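The Great Potluck Amnesty

The Corkdale summer supper fed 63 people in July, and we have the leftovers to prove it. The potato salad is gone, thank goodness. What remains is a crate of other people's kitchenware, which has been living in the hall closet ever since and seems to be breeding. By last count it held 31 items, 16 of them spoons.

If you carried a casserole in and walked home with a light heart and empty hands, come and look. The closet will be open Saturday morning from nine until the coffee runs out. No proof of ownership is needed, though two people have already claimed the same pie dish, and both describe it with real feeling.

Anything left after that goes to the Orngate thrift store, where you may buy it back at a fair price. Lids without pots will be offered to the pottery group, who say they can do something with them. We didn't ask what.

Next year, please put your name on the bottom of things. Masking tape works fine. Nail polish lasts longer – one Nondport family has used the same shade of coral for years and has yet to lose a ladle.

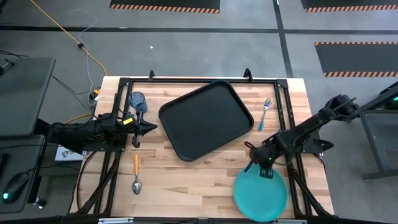

Parking on Fu Street

The five spaces by the side door are still for loading only. A long chat does not count as loading.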